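Kistow Pool Users' Group
Minutes of the October meeting, 6 p.m., upstairs room

Minutes of the last meeting were read. One member objected to the phrase "broad support" for the new timetable and asked who had been asked. The phrase was struck out. The rest was agreed.

1. Opening hours

The operator, Grindetti, has written again to say that early swimming will come back "once demand is established." Several members asked how demand can be established for a session that does not run. The letter gives no date. It was noted that the last letter gave no date either. The secretary will reply and ask for one.

2. Parents and toddlers session

Grindetti reports 130 visits over the term and calls this a strong result. The group could not tell if this means children, adults or both, or if a family leaving and coming back after a snack is counted twice. The session leader thought the true figure was lower. She also said the changing area is too cold for small children and there are only 3 hooks for everyone's things, so towels and clothes end up on the bench or the floor.
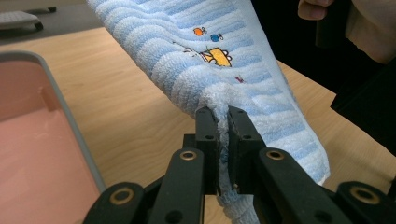
Grindetti's answer to the same complaint in the spring was that a heater had been ordered. No heater has been seen. A member offered to bring a thermometer and write down the readings, and this was accepted. More hooks would cost very little and the group sees no need to wait for a survey.

3. Water quality

The Oláh report was passed around. It runs to 2 pages, one of them a cover. It says the water is "within the expected range" but does not give the range. Members with sore eyes were not impressed. Agreed to ask for the full test results before the group says anything in public.

4. Lockers

Maler has quoted for new coin lockers. The quote leaves out fitting. Vote on whether to back it: 2 for, 6 against. It may come back if a complete price is given.

5. Any other business

The clock at the deep end is still wrong. It was reported in the summer and marked as fixed.

Next meeting in November, same room, if the heating works. The meeting closed at 7:30 p.m.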